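Search this site
Enter keywords
Search

About Riltach

2 min read

Riltach is an independent treatment and advice service for adults who have become dependent on alcohol, prescribed medicines or other drugs. It was founded by Piroska Pálfi, a pharmacist by training, who remains its director. The service operates from two centres, Vuswood House and the smaller Szénási Centre, and employs 15 clinical and support staff.

Our work began with people who had been taking sleeping tablets or tranquillisers for many years and wished to stop. Sudden withdrawal from these medicines can be dangerous, and anyone considering it should first speak to a doctor or pharmacist. Riltach offers gradual reduction plans, agreed in writing with the client and the prescribing doctor and reviewed every fortnight. Alcohol and opioid services were added later and now account for the larger part of our caseload.

To date, 2,943 people have completed an initial assessment with us. Some 1,000 of these were referred by their own doctor; the remainder came through hospitals, employers, relatives or by contacting us directly. No referral letter is required.

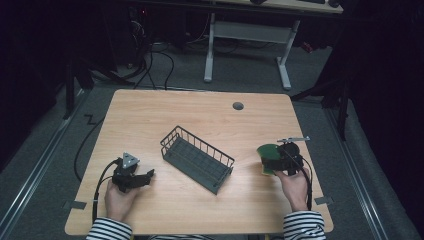

Each client is assigned a named key worker, who remains the point of contact throughout treatment and for the period of aftercare that follows. Group sessions are held at both centres. Families may attend a separate evening meeting at Vuswood House, whether or not their relative is a client.

Records are held on the Plarkix case system and are not shared outside the treatment team without consent, except where the law requires it. The annual report is published each February and may be requested from either centre.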